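Minutes, flat share meeting, 23rd September

I'm typing, so blame me for the spelling! Virgilio Cabrera chaired. March minutes passed, nobody had read them.
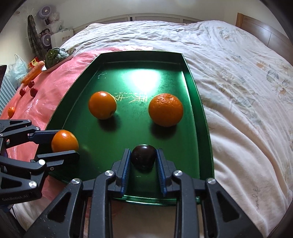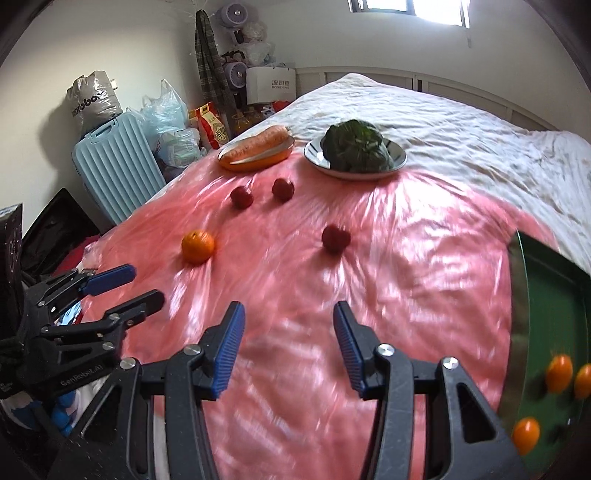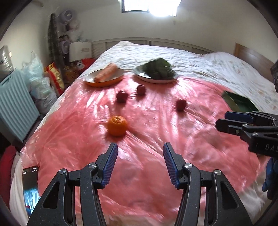
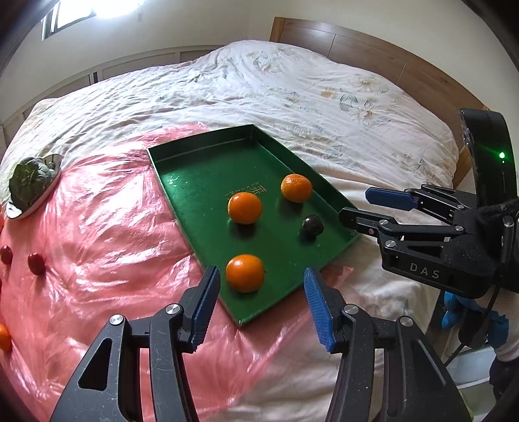
Fruit money next. We put in 14 dollars each and Virgilio wants 15, which got a groan (mine). Agreed anyway. I asked that the oranges stay together on the green tray, plums too, and we all said fine. Carrots are still undecided.

Bajwa bill: 2 weeks late, I'll call.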